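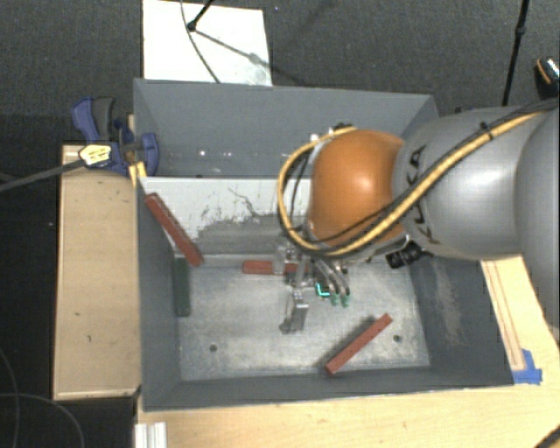 灰色の金属箱、塗装の剥げはどこまで直すべきでしょうか

住まいと作業場の相談室 ＞ 金属・塗装 ＞ 補修
閲覧 208　投稿 2019年1月12日

Tomos Wynne

作業場で使っている大きな金属の箱についてご相談です。内側の壁は斜めで、灰色に塗ってあります。中に入れているのは赤茶色の四角いブロックと、濃い緑のブロック。それだけの箱なのに、このところ私の休日の大半を持っていかれています。

気になっているのは三か所です。

まず奥の白っぽい斜めの板。下のほうが擦れて灰色になり、真ん中あたりには黒っぽいギザギザの傷が枝分かれして走っています。妻は「川の地図みたい」と言い、私は「出費みたい」と言いました。

次に右側の壁で、白っぽく擦れた跡が縦に伸びています。爪でひっかいても段差はほとんど感じません。傷なのか、何かの色が移っただけなのか、見分けがつきません。

それから底です。ここは塗装がなく銀色の地金のままで、曇ったような擦れ跡と明るい筋が入っています。小さな丸い穴も二つあります。水抜きなのか、ボルトの穴なのか、前の持ち主の気まぐれなのか、書類が残っていないので不明です。

近所のホームセンターでKostikの金属用塗料を勧められ、値札を見たら3614円でした。ブロックを放り込むだけの箱に3614円。店員さんは「下塗りも要りますよ」と実にいい笑顔でした。

知りたいのは次のことです。
・全部塗り直すべきか、剥げたところだけでいいか
・底も塗ったほうがいいか
・穴はふさいでいいか

なお「箱を買い替える」は家庭内ですでに否決されています。

Rhiannon Jenkins

金属の什器や収納箱の補修を長くやっています。写真と文面だけでの判断なので、そのつもりで読んでください。

先に結論を書くと、奥の白っぽい板だけ部分補修、右の壁は拭いて様子見、底は塗らない。私ならこの配分です。

奥の板
ブロックが斜めに立てかかっていますね。角のあるものが同じ面に当たり続ければ、どんな塗料でも剥げます。塗り直しても当たり方が変わらなければ、来年も同じ相談を書くことになるでしょう。補修の手順は次のとおりです。

中性洗剤で洗い、よく乾かす。
浮いた塗膜をスクレーパーで落とす。ここで気持ちよくなって全面を剥がし始める人がいますが、思いとどまってください。
傷の縁を240番くらいの耐水ペーパーでなだらかにする。
脱脂してから、金属用の下塗りを薄く。
上塗りは薄く二度。一度目と二度目の間隔は缶に書いてある時間を守る。30分で触りたくなっても触らない。

黒く見える傷が錆なのか、汚れが入り込んだものなのかは写真ではわかりません。綿棒に洗剤をつけてこすってみて、茶色がつくようなら錆を疑い、下塗りは防錆タイプにしてください。

右の壁
段差がないのなら、色移りの可能性があります。メラミンスポンジで隅のほうを軽く試してください。艶のある塗装だと、そこだけ艶が消えて新しい悩みが増えますので、くれぐれも隅で。

底
地金のままで構いません。物が滑る面を塗っても、塗膜の粉がブロックにつくだけです。曇りや筋は使っていれば入ります。どうしても気になるなら不織布の研磨材で一方向にそろえる手もありますが、次にブロックを入れた瞬間に元どおりです。

穴
裏から見ましたか。箱を傾けるか、下に鏡を差し込んで、何かが留まっていないか、貫通しているかを確認してください。わかるまではふさがないこと。どうしても小物が落ちて困るなら、あとで外せるゴム栓で仮にふさぐのが無難です。パテで埋めると、必要になった日に必ず後悔します。

塗料はお持ちの箱の塗装との相性があるので、目立たないところに少し塗って、縮れないか一晩見てからにしてください。

さびねこ

うちも似たような箱を使ってますが、剥げは五年くらい放置です。何も起きていません。箱も私も少しくたびれただけです。

塗るより、斜めの板のところにゴムシートを敷いたらどうですか。Drissteadの道具市で買った切り売りのやつを両面テープで貼ってます。見た目は悪いです。剥がれてきたらまた貼ります。前回貼り直したのは5月だったかな。

あと緑のブロックは仲間外れにされてるみたいで気になりました。赤茶のほうと分けてしまう予定はないんでしょうか。補修とは関係ないですが。

Tomos Wynne（補足）

お二人ともありがとうございます。

綿棒で試したところ、つくのは黒っぽい汚れだけで、茶色は出ませんでした。右の壁は隅を少しこすったら薄くなったので、どうやら色移りのほうらしいです。スポンジの跡だけ妙にきれいになり、今度はそこが目立っています。隅でやれという助言に従っておいてよかったです。

穴は、裏を見ようとして箱を傾けかけ、腰と相談してやめました。鏡を買ってきます。貫通しているかどうかはその後でまた書きます。

底は塗りません。塗料は一番小さい缶にして、奥の板だけやります。ゴムシートも捨てがたいのですが、「見た目は悪いです」の一行を妻が読んでしまいました。

緑のブロックは分けません。あれはあれで居心地がよさそうなので。

Rhiannon Jenkins（返信）

茶色が出なかったなら普通の下塗りで足ります。鏡は100円ショップの柄つきので十分です。懐中電灯もお忘れなく。塗るときはブロックを全部出してからにしてください。出さずに塗った方を一人知っています。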